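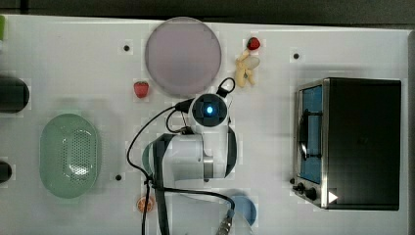 Doseck FAQ – short answers, updated when I get a minute

What is Doseck?

A way of picking which robot demonstrations to train on. You have a pile of teleop episodes, you can't afford to train on all of it or you don't want to, Doseck scores each episode and keeps a subset. That's the method. The arm policy on top is stock, we didn't touch it.

So it's data filtering.

Yes. Filtering plus reweighting. The reweighting matters less than we thought in November.

How does the score work?

Train a small model on everything, few epochs. Then for each episode, ask how badly it predicts the actions if it only gets the wrist camera, and how badly with only the side camera. Episodes where the two disagree a lot get kept. Episodes where both are easy mostly get dropped. Both hard – goes to a manual pile, because half of those are just bad teleop.

Why disagreement?

Laine Koppel's idea. If one view can explain the motion and the other can't, the policy has to learn when to trust which. Easy-easy episodes teach it to drive in a straight line over a white table. It already knows that.

How much data are we talking about?

Full set is 472 episodes. Doseck keeps 139. All tabletop, toy food and dishes, one arm, two-finger gripper. Small by anybody's standards, we know.

And the result?

Policy trained on the 139 does as well as the one trained on everything for pick and place onto a plate or into a bowl. Slightly better on soft toys. Worse on anything that involves a cylinder lying on its side, see below. Each task was run 20 times per policy, so please don't quote small differences at us.

What do you compare against?

Random subset of the same size, and the Vundo baseline (shortest episodes first). Random is better than you would expect. Vundo is fine on fruit and falls apart once the table gets crowded, probably becuase short episodes are the uncluttered ones.

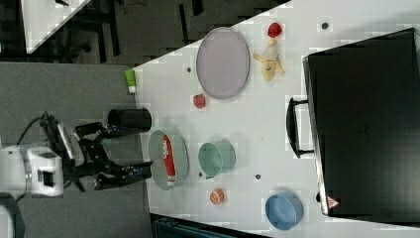 What's wrong with cylinders?

Cans and cups on their side roll when the finger touches them first on one side. Operators deal with this by slowing down and coming in from above. Slow approach = both views predict it well = low score = dropped. So the filter throws out exactly the careful episodes. Normunds Jaunzems found this by watching a lot of dropped episodes back to back, not from any metric. Fix in progress – score on the last part of the approach only. Early numbers look ok, not putting them here yet.

Do plates and bowls get graspped too or are they only targets?

Targets in the reported tasks. There are a few episodes in the full set where the operator shifts a dish, they're tagged "dish-move" and left out of scoring.

Does the side camera have to be in a fixed spot?

Within a session yes. Between sessions it moves, including rotated a quarter turn. We train with rotation augmentation on the side view only. Do not rotate the wrist view, it wrecks the link between finger position and action. Kęstutis Rebane lost a good chunk of a month to this.

Big dark objects at the side of the table – distractors or part of the task?

Distractors. The policy is never asked to touch them. They do shift the exposure on the side camera, so we normalize brightness per episode before scoring. Skip that and the score partly measures how dark the image is. Ask how we know.

Are the objects always in the same layout?

No. Operator shuffles between episodes. No script for it, which has a downside: people have habits, and dishes end up in the middle more than they should.
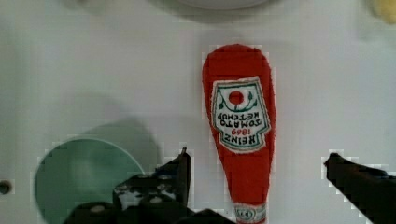 Why do soft toys come out better?

Best guess: plush hides the error. Fingers can be a bit off and the thing still squashes into the grip. In the wrist view the fingers are on either side of the toy at the end and there's not much ambiguity left, while the side view is often blocked by the arm. Big disagreement, high score, so plush is over-represented in the kept set. Some of the gain may be nothing more than that. We're rerunning with object type balanced.

Does printed text on a toy matter?

Tested it a little. Blurred the labels in the wrist images, success didn't change. Flipped them, same. Policy seems to go by color and outline.

What about video compression?

Wrist stream is compressed pretty hard and you'll see blocks around object edges. Scoring ran on the same compressed frames that training used. If you score on raw and train on compressed the rankings drift, so pick one.

How long does scoring take?

Under 2 hours on one GPU for the full set. Most of that is decoding video.

Can I run it on my own data?

If you have at least two views, yes. Single camera, no, there's nothing to disagree with. Zeeshan Sandhu has a loader for the Sava format, ask him, it isn't merged.

Is there a paper?

Draft. The Sakalauskas workshop version is shorter and has an error in table 2, the random and Vundo columns are swapped. Use the draft.

Who do I bug?

Scoring code – Laine. Hardware and teleop – Normunds. This page – Cillian Hanrahan, mornings are best.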